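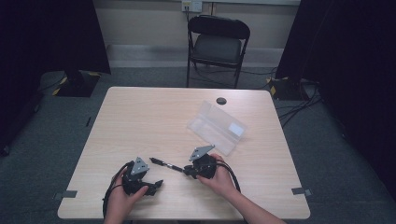 Wekgate, October

Mosoti Desk Objects – README

This folder holds the notes and pictures of Mosoti, a small collection on ordinary things that lie on a desk or table. The first part is only about pens. Pencils and markers will come in the second part, which Da-eun Seok is preparing now.

What is inside

There are 195 entries for pens, divided over 6 folders by the kind of table top. The picture at the start belongs to the folder "light wood". The pen is black and slim, with a short silver band near the front end, and it lies diagonally on the table. In our list it has the short name "black, silver band".

How an entry is written

Each entry is one line in the file pens.csv. The columns are: short name, main colour, second colour, table top, direction of the pen, remarks. Please keep this order also when a column stays empty. For direction we use only four words: along, across, diagonal, upright. "Upright" is for pens standing in a cup.

We write the colour as a person would say it at home. So it is "dark blue" and not a code. If two people do not agree on the colour, both words are kept with a slash between them.

Known problems

Entry 219 was numbered by mistake after a gap, and we left it so, as other files already refer to it. Black pens on dark tops are difficult to find in small previews – open the full size before you correct the direction. In the folder "painted" some remarks are still in Dutch.

Use and contact

You may use the collection for teaching and for research. Please mention Mosoti and the Serkley reading room, where the full copy is kept. Corrections go to Willy Desmet, with the entry number in the subject line. He reads them in the evening, mostly after 8 p.m., and puts the changes together once a month.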